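Section 6: Recording demonstrations in simulation

This section covers the collection of teleoperated demonstrations in the Sustau simulator, from opening a session to handing it over for review. It assumes that you have installed the software (section 2), paired the hand controllers (section 4) and passed the practice task (section 5). Recording with the physical robot is dealt with in section 9, and the safety rules there do not apply to work done wholly in simulation.

An episode is one attempt at one task, from the start tone to the moment you press Stop. A batch is a set of episodes recorded for the same task by the same operator. The standard batch is 20 episodes. The kitchen set now holds 1,392 accepted episodes and the target for the first training run is 2,000.

6.1 Before you start

1. Log in to the recording station with your own operator name. Do not record under a colleague's login, even for one episode. The operator name is written into every file and is used later to balance the set.

2. Open the task list and choose a task marked Open. Tasks marked Held are waiting for a change to the layout and will not save.

3. Read the task card to the end. The card gives the instruction text, the allowed start area, the arm or arms to be used and the condition for success.

4. Check that the disk gauge in the top bar is green. If it is amber you can finish a batch but should not start one. If it is red, move finished batches to the Drurkbridge store before doing anything else.

5. Put on the headset and adjust it until the test grid is sharp in both eyes. Sit or stand as you prefer, but keep to the same position for the whole batch.

Note: The headset shows the view from the robot's own head camera. The view moves with the robot and can be tilted a long way from level. If you are not used to this, keep your first few sessions short and take the headset off between batches.

6.2 Loading a layout

1. Select Layout, then Random. The simulator picks a room, wall colours, furniture and loose items, and places the robot within the allowed start area.

2. Wait for the status line to read Settled. Loose items drop a short way onto their surfaces when a layout loads, and an episode started too early will contain objects that are still moving.

3. Look round the room. Confirm that every object named in the task card is present and can be reached.

4. If an object is missing, has sunk into a surface or is lying on the floor when it should be on a table, select Reject layout and give the reason from the list. Rejected layouts are not counted against you.

5. Do not reject a layout for being untidy, oddly coloured or awkward to drive in. Cluttered rooms are wanted.

Caution: Do not use Edit to move an object to an easier place. Edited layouts are flagged and the whole batch is returned.

6.3 Matching the arms

The controllers and the simulated arms must be lined up before each episode. If they are not, the arms will jump to the controller positions when control is handed over, and the jump will be stored as if you had meant it.

1. Hold both controllers in front of you at elbow height.

2. Squeeze and hold the side buttons. Two outlines appear in the view, one for each gripper.

3. Move your hands until each outline sits over its gripper. The outline turns solid when the match is close enough.

4. Release the side buttons. You now have control of both arms.

5. Open and close each gripper once. The left trigger must work the left gripper and the right trigger the right. If they are swapped, go back to section 4.3.

Note: If the task card calls for one arm only, match both arms anyway and then keep the unused arm still. An arm left unmatched will drift slowly and the drift is recorded.

6.4 Recording an episode

1. Press Record. A tone sounds and the red marker appears in the upper corner of the view.

2. Pause briefly with the arms still, then begin.

3. Drive the base with the thumb sticks and bring the robot within reach before extending an arm. Reaching at full stretch gives poor examples, as the wrist has little freedom left.

4. Approach the object at an even speed. Slow down for the last part of the movement. Do not stop dead unless you need to look again.

5. Close the gripper fully on the object or handle before lifting or pulling.

6. Complete the task, let go, and draw the arm clear.

7. Hold still until the bar at the bottom of the view fills, then press Stop.

8. Mark the episode Success, Partial or Failed. Mark what took place, whatever you had intended.

Small corrections are useful. If the gripper misses and you can recover without backing right away, carry on. If you drop the object where it cannot be picked up, press Stop and mark the episode Failed. Failed episodes are kept in a separate folder and are used to train the success checker, so do not delete them.

Caution: Do not talk yourself through the task with the microphone on. Speech is saved with the episode and has to be removed by hand.

6.5 Variation within a batch

A batch in which every episode follows the same path is of little use. Within each batch:

1. Load a new layout after every episode.

2. Change the approach side where the furniture allows it.

3. Use each arm as the leading arm in part of the batch, unless the task card names one.

4. Vary the starting height of the grippers.

Do not vary the order of the steps given in the instruction text. If the card says to open the cabinet and then fetch the plate, a run that does it the other way round is Failed, however neat it looks.

6.6 Reaching for fixed parts

Tasks in the fixed parts group ask the operator to bring a gripper to something attached to the room: a cabinet handle, a door or a vertical bar. They are harder to record well than pick-up tasks, since the part will not shift to make up for a poor approach.

1. Turn the base so that the part lies ahead of the shoulder of the arm you mean to use.

2. Raise the gripper and point the fingertips towards the part while there is still a clear gap.

3. Roll the wrist so that the fingers will close across a bar and not along it.

4. Keep the other arm up in front of the body and away from tables and chairs.

5. Move in along a straight line and close the gripper when the part is between the fingers.

In the view below, the left gripper is raised with its fingertips towards the white bar on the purple panel, and the right arm is held up in front of the body. The floor and walls lean steeply, so judge the wrist angle against the bar.

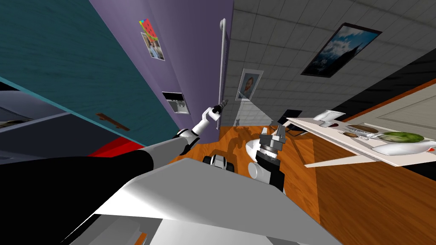

Glenys Hebden asks that operators leave the tilt as it comes and never level the view part-way through a reach, as the picture and the arm readings then stop agreeing and she has to throw the episode out at review. Level the view before pressing Record, or leave it alone until after Stop.

If the gripper touches the wall or panel beside the part, back off a little and try again within the same episode. If it passes into the wall, press Stop, mark the episode Failed and choose Contact fault from the list.

6.7 Checking your own batch

1. Open the batch in the viewer and play each episode at double speed.

2. Look for a jump in either arm at the start. If there is one, remove the episode and record another.

3. Check that the last part of each successful episode shows the arm clear and still.

4. Read the instruction text against what was done. Correct the Success, Partial or Failed mark if you were wrong the first time.

5. Add a comment where something out of the ordinary took place. A few words will do.

6. Select Submit. The batch is locked and passes to the review queue.

Reviewers are Glenys Hebden and Valdis Jõgi. A returned batch shows the reason beside each episode. Repair or replace only the episodes listed, and submit the same batch again. Do not open a new one.

6.8 Common faults

Outline will not turn solid: The controller has lost tracking. Hold it in plain view of the headset and try again. If this fails, change the battery.

Arm shakes when held still: Rest your elbow, or turn on light smoothing in Settings. Heavy smoothing is locked and must stay off.

Gripper closes but the object slips out: The grasp is too near the edge of the object. Go deeper before closing. If the same object slips in every layout, report it to Noemi Carbone with the object name from the task card.

Status line stays on Settling: A loose item is rocking or rolling. Reject the layout with the reason Unstable.

Episode saves with no picture: The disk filled during recording. Clear space and record the episode again.

Error 13 on Submit: The batch holds episodes from more than one operator name. Split it in the viewer and submit the parts separately.

Task cards and layouts are changed without notice. Reload the task list at the start of each session, and when moving from one batch to the next if the station has been left idle. Requests for new tasks go to Ghassan Twal at Selgate.

Section revised Wed 30 July. Replaces the April issue, in which steps 6.3 and 6.4 were in the opposite order.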